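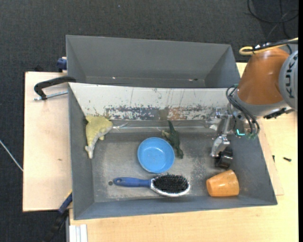 *A scuffed grey bin with a second, empty one behind it.*

Residents of Clanness will get a third kerbside bin in April, a mere 12 years after the council first promised to look into one.

The new bin is for food scraps. It joins the bin for rubbish and the bin for recycling, and it will be collected weekly, except in the streets behind the Wevley Road shops, where it will be collected fortnightly until the truck can get around the corner. The council has described the corner as "a known issue". It has been a corner for as long as the town has had maps.

A trial in 600 homes ran through last winter and was declared a success on the grounds that most of the food bins had food in them. Others were found to hold garden clippings, nappies and, in one case, a toaster. Households in the trial also received a 22-page booklet on what counts as a scrap. Tea bags are dealt with on three separate pages, and the pages disagree.

The council says a shorter guide is on its way — a fridge magnet, in fact — and that tea bags are fine.

Colour was the sticking point for much of the past year. Lime green was the early favourite, until the neighbouring shire of Drornov pointed out that its own lime green bins were for glass. Burgundy was considered and dropped. The new lids will be brown, which drew no objections and no praise.

Rates will rise by $22 a year to cover the service. A petition against the charge gathered 2126 signatures, a fair effort for a town that struggles to fill the hall on election night. Councillors noted the petition and moved on to parking.

Bins will be dropped off from 7 am, street by street, starting at the river end. Anyone who misses out can collect one from the depot, provided they bring a rates notice and a car with a decent boot.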